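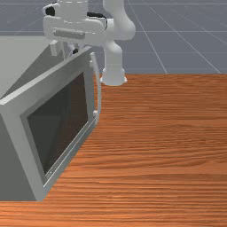 Un microondas con la puerta entreabierta, en una escena renderizada.

Cómo hago mis panorámicas esféricas en el sendero de la laguna (y cómo las coso después)

Me habéis escrito varios preguntando por la panorámica del sendero de Loria, la que colgué en abril, así que me pongo por fin a contar cómo la hice. Aviso de que no soy profesional ni nada parecido, llevo unos años dando vueltas por humedales con un trípode al hombro y he ido aprendiendo a base de estropear fotos (muchas, muchísimas). Si ya tenéis vuestro sistema y os funciona, seguid con él.

Lo que llevo en la mochila

La cámara réflex de siempre, un ojo de pez, el trípode más ligero que tengo, una rótula panorámica y un disparador con cable. También un nivel de burbuja pequeñito, de los que se ponen en la zapata del flash, y un trapo, que en la laguna hay una humedad tremenda a primera hora y la lente se empaña en cuanto te descuidas. El trapo lo olvidé el primer día y acabé limpiando con la camiseta. No lo hagáis.

La rótula me la vendió Taras Hrytsenko de segunda mano, con las marcas de rotulador que había hecho él para su objetivo, y tardé semanas en darme cuenta de que aquellas marcas no valían para el mío. Cada objetivo tiene su punto de giro y hay que buscarlo, lo explico ahora mismo.

Encontrar el punto de giro

Se hace en casa, con calma. Poned dos cosas verticales alineadas delante de la cámara, una cerca y otra lejos: yo uso el palo de una escoba en el pasillo y el marco de la puerta del fondo. Miráis por el visor y giráis la cámara a un lado y a otro. Si el palo se mueve respecto al marco, hay paralaje, y toca desplazar la cámara sobre el carril adelante o atrás. Movéis un poquito, giráis, miráis otra vez. Cuando los dos se quedan quietos el uno respecto al otro, ya está. Apuntad el número de la regla del carril en un papel y pegadlo a la rótula con cinta.

En campo abierto un error pequeño se perdona bastante, pero en una pasarela de madera no se perdona nada: tenéis las tablas a un palmo y la barandilla cruzando de lado a lado, y ahí cualquier fallo sale como un escalón en mitad de la línea. ¡A mí me salieron barandillas con forma de rayo!

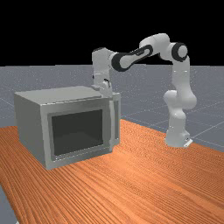

Otra cosa de las pasarelas, que vibran. Alguien camina veinte metros más allá y la foto sale movida. Yo espero a que pase la gente, cuento hasta diez y disparo, y si es fin de semana directamente no voy. El viernes a las siete y media de la mañana suele haber calma, como mucho algún corredor que saluda y sigue.

El sitio

El sendero de Loria empieza detrás del merendero, al otro lado del puentecito, y no viene muy bien señalizado. Hay un cartel medio tapado por las zarzas. Primero va entre carrizos, con agua a los dos lados, luego sube un poco y termina en un pinar abierto con el suelo lleno de agujas. Mi panorámica está hecha en el primer ensanche, donde el banco. En el pinar lo intenté también, pero con tanta ramita moviéndose el programa se vuelve loco buscando puntos en común.

Ajustes de la cámara

Todo en manual, esto es lo más importante. Exposición manual, balance de blancos fijo (yo dejo luz de día), enfoque manual y sensibilidad baja. Si dejáis algo en automático, la foto que mira al sol y la que mira a la sombra saldrán con tonos distintos y el cielo quedará a parches.

Para decidir la exposición mido hacia la parte más clara sin el sol dentro y abro un paso, mirando que no se quemen las nubes. Diafragma f/8 casi siempre. El enfoque lo pongo un poco antes del infinito, hago una foto de prueba, amplío en la pantalla y, si las tablas cercanas están nítidas, pego el anillo con cinta de carrocero. Disparo en RAW, que luego las sombras de los carrizos agradecen un empujón.

La ronda de disparos

1. Nivelar el trípode con las patas bajas antes de tocar la rótula. Abridlo poco, así ocupa menos en la foto del suelo.
2. Seis disparos en horizontal, uno cada 60 grados. La primera siempre la hago hacia el sol, para quitarme de encima la difícil.
3. Un disparo hacia arriba, para el cielo.
4. Un disparo hacia abajo, con el trípode puesto.
5. Quitar el trípode con cuidado y hacer otro del suelo a pulso, procurando que la cámara quede donde estaba. A mí me ayuda dejar una moneda en la tabla justo debajo del eje (y acordarme de recogerla).

Si pasa un pato, pues pasa un pato. Eso sí, si aparece en la zona donde se solapan dos fotos puede salir con media cabeza, así que yo repito el disparo cuando lo veo venir.

Coser en el ordenador

Revelo los RAW a la vez, con exactamente los mismos ajustes para todos, y los exporto en TIFF. Después los cargo en el programa de cosido, le digo que el objetivo es un ojo de pez y le pido que busque los puntos de control. En la última panorámica me encontró 266, y de esos borré 54 a mano, casi todos puestos sobre el agua o las nubes. ¡Borrad siempre los del agua! El reflejo se mueve, el programa no lo sabe y se fía de él.

Con lo que queda, optimizo y miro el error medio. Si pasa de 5 píxeles, algo hice mal en el campo. Luego añado unas líneas verticales usando los postes de la barandilla, para que el horizonte no salga ondulado, y vuelvo a optimizar. La foto a pulso del suelo la meto al final, con una máscara que solo deja ver el trozo donde estaba el trípode.

Jad Awad me recomendó guardar una copia del proyecto antes de tocar las máscaras y le hago caso desde que perdí una tarde entera por no hacerlo.

Para publicarla en la web

La imagen esférica completa pesa una barbaridad, así que para la página saco una versión reducida en JPEG y una miniatura de 500 píxeles de ancho. Antes de subirla la abro en el visor y miro hacia abajo y hacia arriba, que es donde se esconden los fallos. En la de Loria todavía se ve una tabla partida justo debajo de la cámara, la tengo pendiente de retocar.

La siguiente la quiero hacer en la charca de Maldonado cuando baje el nivel del agua. Si alguien ha estado hace poco y sabe si se puede llegar a la orilla con trípode, que me lo diga en los comentarios, por favor.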